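Home » Features » Home Tech » Interviews

The Bowl on the Armchair: Soledad Whitlock on Why Your Dishes Are Still Your Problem

3/16/23

Soledad Whitlock has a favorite chore for testing robots, and it's the one her teenage son claims not to understand. Someone has left a bowl on a chair. Go get the bowl. She leads the household group at Jirero, where the houses are simulated, the furniture is simulated, and the mess is as close to real life as her team can make it.
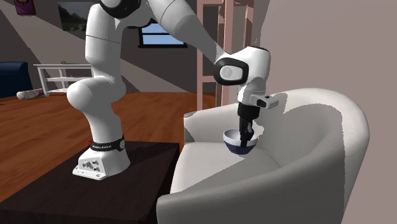
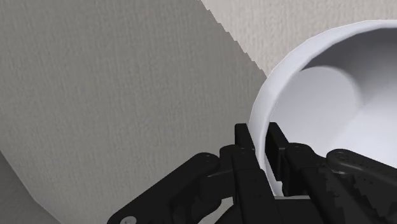

The bowl and the armchair, as rendered at Jirero.

"People send me videos of backflips," Whitlock says. "Great. Can it pick up after my family? Then we'll talk."

I had come to ask whether machines can do chores yet, and I was hoping for a yes or a no. What I got was a cup of coffee and a long talk about rims. A bowl, she explained, is a generous object. It has an edge all the way around, and a two-fingered gripper can put one finger inside and one outside and squeeze. If you were designing dishes for a robot, you'd come up with something close to a bowl. And still.

"And still," she says, "you come in a little too steep and you push it into the cushion. You come in a little too wide and you've got a finger full of upholstery. A table pushes back. A chair has arms, it has a back, it's got opinions."

Her group ran the bowl task 387 times in February with the latest version of the software. I asked how many of those went well. She looked at the ceiling for a while and said, "More than in January." She did allow that the failures have gotten less embarrassing. Early on, the simulated arm had a habit of closing its fingers with great care on the air next to the bowl, then carrying the air to the kitchen.

I wondered why anyone would practice on pretend dishes when real ones are so easy to come by. I could have brought her some. Whitlock's answer was mostly about sweeping up. A simulated bowl can be dropped all night and be back on the chair a second later, and you can swap the chair, the lighting and the wallpaper without calling a mover. The catch is that a pretend bowl behaves only as well as the person who wrote it down. "We had one version where everything was slightly too grippy," she says. "It was a wonderful week. We thought we were geniuses."

Shahzad Rizvi is less charmed by living rooms. He runs floor operations for Gremholm, a kitchenware wholesaler with a warehouse full of bowls that stay where you put them, and he has been shopping for automation long enough to own a drawer of brochures. He tried two systems last year, the Niazi and the Flalleo. The Niazi moved closed boxes from one belt to another and he has no complaints about it, apart from the price. The Flalleo was supposed to unpack them.

"It was very good at the first bowl," Rizvi says. "Then it wanted a person to come look at the second bowl."

His people stack and shelve 448 pieces in a shift without much thought, while arguing about basketball. He'd happily hand the job over. He just doesn't want to hand over the job and then stand next to it. "If I have to watch it, I've hired a trainee who never goes to lunch," he says. "I guess that's something."

When I passed this along to Whitlock, she took the machine's side, up to a point. Shops at least get to decide where things go. In a house, the bowl might be on the chair, under the chair, or holding 3 wet socks for reasons that will never come out. She thinks a home robot that reliably clears one room, slowly, is closer than most of her friends believe and a good deal further off than the ads suggest. She wouldn't give me a year. I tried several times, including once at the elevator.

What she would give me was a ranking. Picking up hard dishes is nearly there. Loading a dishwasher is "a fistfight." Folding a fitted sheet she declined to discuss, on the grounds that she has never seen a human do it either.

As for her own house, she has a vacuum that gets stuck under the radiator and a son who has been told about the bowls. She puts her money on the robot, but she says it's close.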